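Ticket 204: Henríquez live album missing from the Kindico streaming catalog
Opened January 20, 2020 by Octavio Ibarra, Lisedach label services 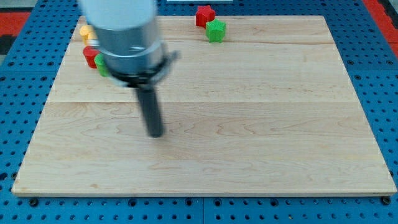 Problem
The album shows up in search but 2 of its tracks are grayed out. Listeners get "not available in your region" everywhere, including the band's home market.

Checked so far
Delivery from Kirell went through with no errors. Audio files open and play. Rights are set to worldwide on our side — same as the studio album, which plays normally.

Cause
Both tracks carried an old takedown flag from March, when the band pulled its earlier catalog. The new release reused the same recording codes.

Fix
Sent Kirell a request to clear the flag and redeliver. One track is back. The other still shows gray on mobile, so the ticket stays open.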